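Parallel gripper stalls on flat card, Z reference drifting
Forum: Cells and Fixtures > Setup and Maintenance

fenland_servo
Started 2019-08-03

Two-arm table cell, parallel gripper on the left arm, job is picking thin square puzzle cards off a cloth-covered bed. The pick height was taught in June and held until last week. Now the fingers reach the card early and the controller logs a contact stop. Flange bolts are at the correct torque. Finger pads are the Lambrechts type, replaced at 2000 cycles. Controller is a Zetano, firmware unchanged. 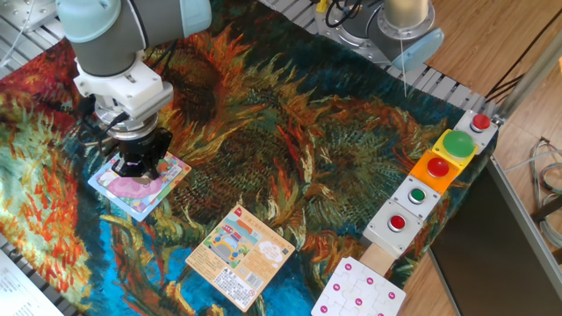
I have re-taught Z twice. Each time it is fine for the first 16 picks and then the stops come back. Joint zero marks line up on all axes. Tool offset in the controller agrees with what I measure from the flange face to the fingertips.

oxbow77
What speed on the final approach? And is the cloth fixed down or only laid over the rails?

fenland_servo
Final approach is 6 mm/s. The cloth is laid over the rails and clipped at the back edge only. It was added so that the cards would not slide on bare metal.
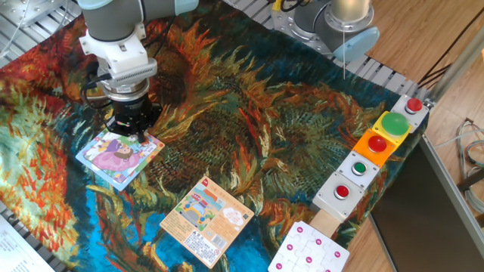

kestrel_plc reckons the cloth is the whole problem and that the arm should be left alone. A woven cover creeps under repeated load, the taught height then refers to a surface that has moved, and re-teaching only hides it for a while.

oxbow77
Disagree in part. Creep would give a slow drift over a shift. A fault that returns after 16 picks sounds more like the adapter working loose. Check the screws between wrist and gripper with the gripper off. On our Bikilport cell one of them had bottomed out in a blind hole - it read full torque and clamped nothing.

fenland_servo
Took the gripper off this morning. All screws seat properly, no witness marks on the mating faces, dowel is a tight fit. Refitted and ran the approach without closing. 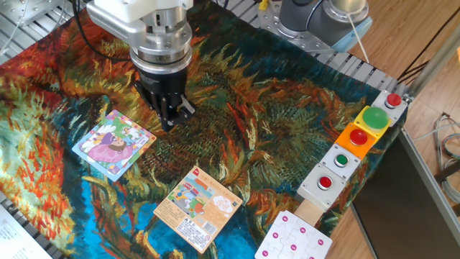 Next I measured the bed itself. A dial gauge on a magnetic stand gave repeatable readings on the rail, and readings that changed with every touch on the cloth. The fabric rumples slightly towards the front, below the cards, and to the left of the button row, so a fold there can shift the card when the cover is pulled. I have marked the clip positions with tape and will log them for 100 picks.

kestrel_plc
As I said. Put a rigid plate under the cloth, tension all four sides, and reference Z to the plate. Do not reference it to the card.

oxbow77
Fair enough on the adapter. I still would not reference to the plate alone. You have two different items there and I doubt they are the same thickness. Use a contact search with a low force limit, then back off by a fixed amount. Ulever do a compliant finger mount that would also take up the difference, but it adds length and you would have to redo the tool offset.

kestrel_plc
A contact search on soft fabric gives a different answer each time. Plate first, search afterwards if it is still needed.

fenland_servo
Plate is on order. Until it comes I am running with all four sides clipped and the stop threshold left where it was. Cable slack at the wrist was also checked through the full range of joint six, no pull on the gripper body. 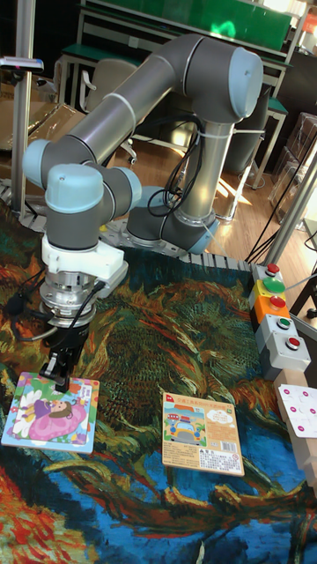 millpond_tech
Does the tool offset need measuring again after the plate is fitted?

kestrel_plc
Only if the gripper comes off again. The plate changes the work frame, so re-teach the three frame points on the plate surface and leave the tool data as it is.

oxbow77
Take a backup of the frame before you overwrite it. And post the 100-pick log when you have it, with the clip positions.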